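Section 4: Installing and commissioning the Dollorine under-sink water softener

4.1 Before you start

Read this section to the end before cutting any pipe. The Dollorine softener is supplied by Vuketska with the resin already loaded, so the cabinet is heavy at the base and should be moved upright. If it has been laid down in transit, stand it up and leave it overnight before connecting it.

You will need:
Adjustable spanner
Pipe cutter and deburring tool
PTFE tape
Bucket and dry cloths
Hardness test strips (in the accessory bag)
Tablet salt, one bag

The bypass hoses and the drain hose are packed in the salt compartment. Remove them, together with the card insert, before adding any salt.

CAUTION: Do not connect the softener to a hot water pipe. Water above the temperature given on the rating label will damage the resin and the valve seals.

CAUTION: Block salt, rock salt and table salt must not be used in this model.

4.2 Choosing a position

The cabinet must stand on a firm, level surface that will bear its full weight when the salt compartment is filled. Most owners choose the cupboard under the kitchen sink. A utility room is equally suitable, provided that a drain point is within reach of the hose. Leave enough height above the lid for a salt bag to be tipped in.

Do not install the softener in an unheated garage or outbuilding unless the pipework and the cabinet are both protected from frost.

Keep one unsoftened tap for drinking, normally the kitchen cold tap. Its branch must leave the rising main before the softener inlet. Any outside tap should be taken from the same unsoftened branch. 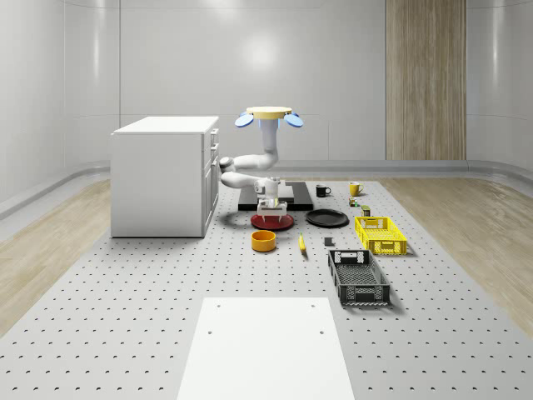 If the incoming pressure is higher than the maximum on the rating label, fit a pressure-reducing valve between the stopcock and the softener. Pressure should be checked late in the evening, when demand in the street is low and the reading is at its highest. Properties with a stored supply from a loft tank will usually need a booster pump and should be referred to the installer helpline before work begins.

4.3 Connecting the pipework

1. Close the main stopcock and open the lowest cold tap in the building until the flow stops.
2. Cut the rising main at the marked position, downstream of the drinking water branch. Have the bucket in place.
3. Deburr both cut ends and wipe them clean.
4. Fit the bypass assembly with the arrow pointing in the direction of flow. The three valves must remain accessible when the cupboard is in normal use.
5. Connect the hose with the blue collar to the inlet and the hose with the grey collar to the outlet. Tighten by hand, then give each nut a quarter turn with the spanner.
6. Push the drain hose on to the barbed spigot at the rear of the valve and secure it with the clip.
7. Lead the drain hose to a standpipe or external gully. Leave an air gap at the end of the hose. It must not be pushed down into the waste water.
8. Connect the overflow elbow low on the cabinet side and run its pipe downhill to the outside wall. The overflow works by gravity alone and must not be joined to the drain hose.

Note: The drain hose may rise above the height of the cabinet, but every added rise slows the regeneration cycle. Keep the run as short and as free of kinks as the site allows.

Note: Where the existing pipework is metal and has been interrupted by plastic fittings, earth continuity must be restored with a bonding cable across the gap. If in doubt, consult a qualified electrician.

4.4 First fill and flushing

1. Set the bypass to BYPASS (centre valve open, outer valves closed).
2. Open the main stopcock slowly and check the new joints for leaks.
3. Open the softener inlet valve by a quarter and wait until the sound of moving air has stopped.
4. Open the inlet valve fully, then the outlet valve. Close the centre valve.
5. Run the nearest softened tap for 5 minutes. A slight yellow tint is normal at this stage and comes from the new resin.
6. Plug in the transformer. The display shows the software version and then the clock. 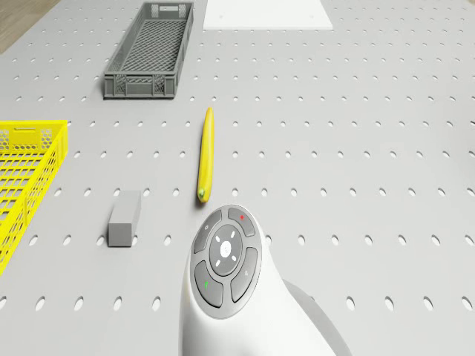
7. Add tablet salt up to the line moulded inside the compartment. Do not add water by hand, as the valve meters its own.
8. Close the lid.

If the tint has not cleared by the end of step 5, continue to run the tap until it has. Do not draw hot water during flushing - the tinted water would then be carried into the cylinder.

4.5 Setting the controller

1. Press and hold SET until the clock flashes. Adjust with the arrow keys and press SET to confirm.
2. Enter the water hardness. Use a test strip on the unsoftened tap and match it to the chart inside the lid. Customers in the Ustembridge supply area should still test, as hardness there varies with the source in use.
3. Enter the regeneration time. The factory setting is 2 a.m. and suits most households.
4. Enter the maximum interval between regenerations. The factory setting is 14 days. Reduce this to 7 where the softener serves a holiday property.
5. Press SET and REGEN together to start the first regeneration.

Softened water remains available at low flow during regeneration, but heavy use should be avoided until the display returns to the clock. When it does, test a softened tap with a fresh strip. If the strip still shows hardness, confirm that the centre bypass valve is fully closed and repeat step 5.

Owners of the Brøndum valve head (serial label with a green border) should follow the separate controller sheet in place of 4.5. All other parts of this section apply to both versions.

Record the hardness setting on the label inside the lid. It will be needed at the first service.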